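主场看台下面那半个赛季

2025年11月2日，星期日

上周六我们输了，零比一，丢球在补时。回来的车上没什么人说话，我坐在后排把比赛记录补完，到家已经过了十一点。本来想写比赛，写了两段觉得没意思，一场低级别联赛的零比一，看过的人都看过了，没看过的人也不会想看。所以写点别的，写我这半个赛季在做什么。

七月份我开始给彭德盖特队做对手分析，业余的，不拿工资，球队报销车费和热饮。主教练是德特勒夫·迪克曼，以前踢中后卫，膝盖做过手术，现在走快了还有点拖。他找我的原因很简单：我住得近，周中有时间，会用表格。

头一个月我做得很糟。我以为分析就是把能记的都记下来，第一份报告写了40页，传球方向、界外球落点、门将开球习惯，连对方左后卫喜欢用哪只脚停球都写了。德特勒夫翻到第三页就合上了，问我：“他们角球怎么站？”我说在第二十九页。他说那你念给我听。我念完，他点点头，把报告还给我，训练的时候只讲了角球。
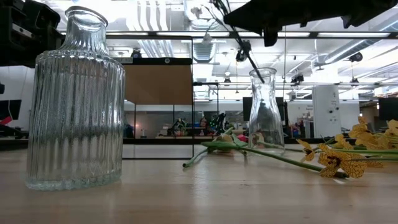 后来报告改成一张纸，正反两面。正面写对方有球时怎么踢，背面写定位球和换人习惯。字号要大，因为更衣室灯光不好，守门员达米安·赖辛格又不肯戴眼镜。纸上不写形容词，不写“进攻积极”“防守松散”这种话，写了球员也不知道该怎么办。写“右边锋内切以后，右后卫一定会套上来”，我们的左边锋就知道自己要往回跑。

我看对手比赛的办法也变了。以前看录像，低级别的录像大多是一个机位，架在中线附近，球到哪里镜头跟到哪里，防线的站位经常看不到。现在能去现场就去现场，坐在球门后面偏一点的位置，看台再差也比录像清楚。站在那里可以看到后卫线什么时候往上压，谁在喊，谁不听。去看乌佐尔队那次，我上半场基本没看球，只看他们两个中卫之间的距离。球一到边路，右边那个中卫就跟出去，中间空出一大块，后腰也不补。

那场我们赢了，二比零，第一个球就是从那块空当打进去的。我不敢说是报告的功劳，前锋那天状态也确实好，换一天可能打到看台上去了。但赛后德特勒夫把那张纸折起来放进了口袋，平时他都是扔在更衣室的长凳上。

做这件事时间久了，最难的部分是判断哪些东西算习惯，哪些只是碰巧。一支队一场比赛发了7个角球，有4个开向近点，能不能说他们喜欢开近点？我开始的时候会写上去，后来吃过亏。九月初打阿斯特队，我说他们角球都打近点，结果他们整场全开远点，有一个直接进了。赛后他们的助教帕洛玛·卡普尔跟我聊了几句，说那天逆风，开近点容易被吹回来。我坐在看台上好几次，从来没有记过风。

所以现在表格里多了一栏，写天气和场地。草湿不湿，风往哪边吹，球场有没有坡度。我们这个级别有坡度的球场不少，有一块场地从一头走到另一头，小腿都能感觉到。这种场地上猜到硬币的一方先选哪一边，也值得记。
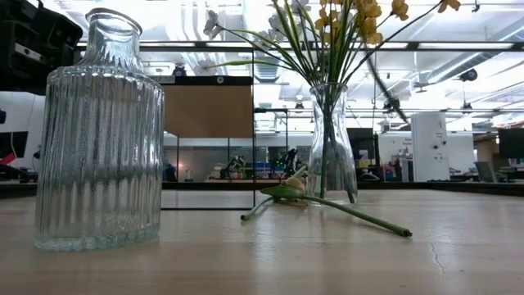

这样做分析，能帮球队多拿几分吗？
我算不出来。我们现在排名比去年同期高，但夏天换了两个主力，赛程也不一样，没法单独把分析这一块拆出来看。

我能说清楚的只有防角球。上赛季丢的球里，角球占的比例很高，这个赛季到现在少了很多。原因有一部分是我们提前知道对方谁去抢第一点，另一部分是德特勒夫把训练里的角球练习加长了，每周四最后半小时专门练，练到守门员嗓子都哑。要是没有那半小时，纸上写什么都没有用。

球员对这张纸的态度也不一样。有的人会来问细节，比如对方边后卫被过以后会不会拉人。队长维尔娜·奥比的弟弟踢右后卫，他不看正面，只看背面的换人习惯，因为他体力好，想知道六十分钟以后谁会来跟他对位。（维尔娜是女队队长，两支队周四共用场地，她看完也会给我提意见，意见通常比男队的有用。）还有两个人从来不看，踢得也不差，我就不去烦他们了。

赖辛格看得最仔细，但只看点球。我给他整理过对方几个主罚队员的方向，每个人的次数都太少，三次五次的，按道理说什么也证明不了。他说没关系，他站在门线上的时候总得往一边扑，有个理由比没有理由踏实。十月那个点球他扑对了方向，手指尖碰到了，球还是进了。他回来跟我说纸是对的，是他手短。

说回上周六。丢的那个球不是定位球，是一次后场界外球。我们扔给了后腰，后腰背身，没有看到身后有人，被断了，对方两脚传到禁区，打了一个低平球。我回头翻自己的记录，对方前锋喜欢在对手扔界外球的时候从背后上抢，这件事我在第一次去看他们的时候就记过，后来做报告嫌它小，删掉了。一张纸总要删东西，我不后悔改成一张纸，但那一行应该留着。

星期一我跟德特勒夫说了。他想了想，说他自己当年也在那个位置上被断过，是队友没喊。后来星期四的训练加了一项，扔界外球的时候离得最近的人必须喊，不喊就重来。练了十几分钟，有人喊得太早，有人喊错名字，最后几次才像样。
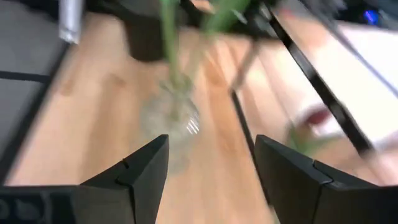 桌面一角，木纹

下一场是客场，对手我只看过一次现场，还是下雨天，笔记本后半截都皱了。默特尔·阿伯内西答应把她那份记录借给我，她跟着另一支球队跑了很多年，记东西用铅笔，字很小，她说雨天就该用铅笔。我明天下班去拿，顺便把上次借的折叠凳还给她。星期三晚上之前要把那张纸做完，界外球那一行写在正面，第一条。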